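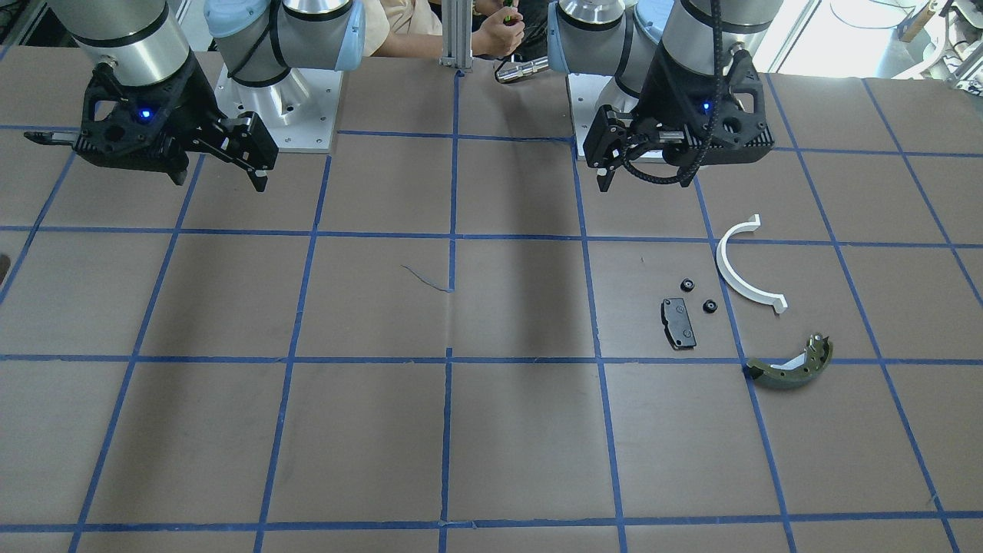

Escrow analysis and why the payment on a fixed-rate mortgage moves

13 Oct 2022

Borrowers with a fixed-rate loan often call their servicer when the monthly payment goes up. The rate has not changed and neither has the principal and interest portion. The increase comes from the escrow account, which collects money for property taxes and homeowners insurance. We spoke with the escrow operations manager at Huvov, a loan servicer, about how the annual analysis works and where borrowers misread it.

The manager's team handles loans transferred from two smaller lenders, Zastis and Wihongi, as well as those Huvov took on directly. Each account is analyzed once a year. "We project the next twelve months of disbursements, divide by twelve, and add that to principal and interest," the manager said. "Then we run the balance forward month by month and look at the lowest point."

That lowest point is compared with the cushion, a reserve that federal rules cap at one-sixth of the yearly escrow disbursements, or two months of payments. Some states and some loan documents set a lower limit. If the projected low point falls under the cushion, the account has a shortage. If the balance is already below zero, the servicer calls it a deficiency, and the two are listed separately on the statement.

"People treat the shortage as a fee," the manager said. "It is money for their own tax and insurance bills. The statement shows each bill and the month we expect to pay it."

We asked for a worked case. The manager gave one from a loan where the county had reassessed the house after a sale. The account came up short by $1,142. The borrower could pay that in full or spread it over twelve months. The borrower sent in $509 and had the rest spread, which left $633, or $52.75 a month for a year.

The regular escrow payment rose as well, and this is where most of the calls come from. "Paying the shortage does not bring the payment back to the old number," the manager said. "The tax bill is higher now. The shortage covers the past gap, and the new base amount covers the bills coming up."

New construction is the hardest case. The first tax bill may be based on the land alone, and the full assessment arrives later. At Skimumari, a subdivision in the Huvov portfolio, 16 loans had first-year escrow set from land-only bills. The manager recommends asking the closing agent which assessment was used – and putting the difference in savings if the answer is land only.

Insurance is easier to check. When a borrower changes carriers, the old policy may refund its unused premium straight to the borrower, while the servicer pays the new one out of escrow. Unless the refund is deposited back into the account, the next analysis will usually show a shortage.

Surpluses follow their own rule. On a current loan, a surplus of $50 or more must be refunded within 30 days of the analysis. A smaller one may be refunded or credited toward next year's payments.

The manager named 3 items to compare when the statement arrives: the tax amount against the county bill, the premium against the policy declarations page, and any exemption the owner has filed for. A missing homestead exemption has to be corrected with the county first. "Send us the corrected bill and ask for a new analysis," the manager said. "We can run one outside the annual cycle."

Huvov mails most of its statements in December, after the fall tax bills have been paid.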